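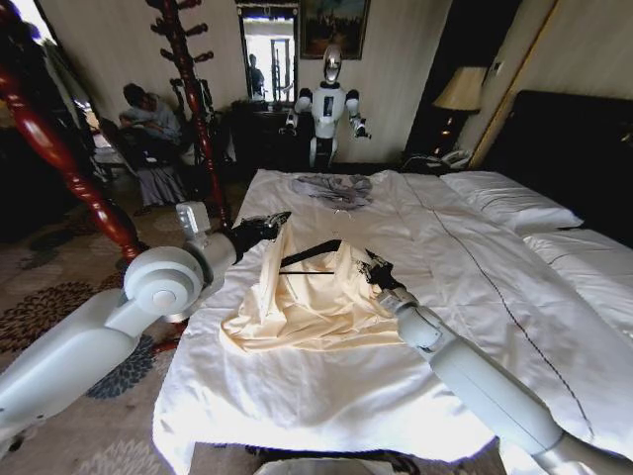

Kgomotso Kekana asked in the last session why we bother with two arms when one arm and a fixed hook could hold the hanger. A fair question. With a fixed hook you learn very little about how the grippers share a load, and that is the topic of this unit.

Handout 4: Comparing grippers on cloth

A parallel-linkage gripper closes with both fingers moving together. On a hanger this is easy to judge – it holds or it slips. Cloth is harder.

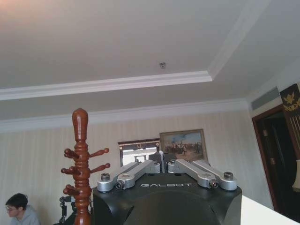 Write down the closing force before each trial, then the grip point. Do 18 trials per garment and keep the failed ones in your table.

Thin fabric and thick fabric need separate tables. A zipper or a seam near the fingertips changes the result, so note it.
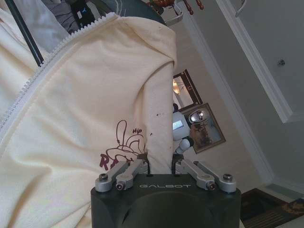

Gerrit Claeys thinks the wrist camera should be scored apart from the gripper, as a fold can hide the fingertips at the moment you need them. We will do it his way.

For the camera score, mark each trial as tips visible, partly visible or hidden.

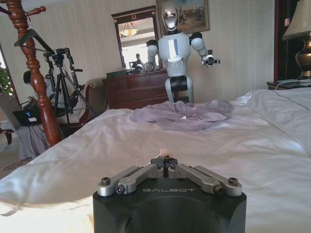

Use the same three marks for this wrist camera. Tables are due in the Takwood folder by July 1, 2021. Read section 2 on linkage geometry before the next lab.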